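The package cost 798 dollars and included one outfit change, which Divya Kartha thought was steep for a person eleven days old who didn't care what he wore.

"The Clitedmont Session," her sister had called it, reading off her phone as if it were a hotel. "Natural light. Heirloom wraps. She's the best in the county."

"Says who?"

"It has 400 reviews."

Divya had written reviews for her brother-in-law's tire shop, so she knew how that went. But her sister had already paid, and on the morning of the shoot Divya drove up to Stilter Road with the baby asleep in the back and a bag of diapers on the seat beside her.

The photographer's name was Tkachenko. She wore socks and whispered. She had turned the heater up to what felt like a hundred and put on a recording of rain.

"Babies love the rain," she whispered.

"He's never been in any," Divya said.
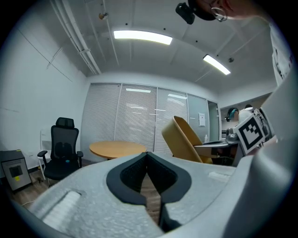

Divya didn't believe in the poses. She had seen the one with the chin on the fists and was fairly sure no baby had ever done it on his own. Tkachenko talked about trust and slow breathing while she folded him into a brown wrap, and Divya looked around for what the money had bought. White walls, wood-look flooring, a room the size of the one where she'd once argued with a loan officer. You could have done somebody's taxes in it.

"Do you have a name for the album?" Tkachenko asked.

"Olik. It's his name."

"Beautiful. What does it mean?"

"It was his great-grandfather's. He sold feed."

The baby opened one eye, looked at the brown wrap, and peed through it. Tkachenko reached for a second one without a word - she had a stack - and for the first time that morning Divya liked her a little.

The gallery came by e-mail in November. There were 59 pictures, and in most of them he looked like a loaf of bread. Her sister cried on the phone. Divya said they were fine, very nice, a bit yellow.

Then she went back to the one with the eye open, and asked what it would cost to get that one bigger.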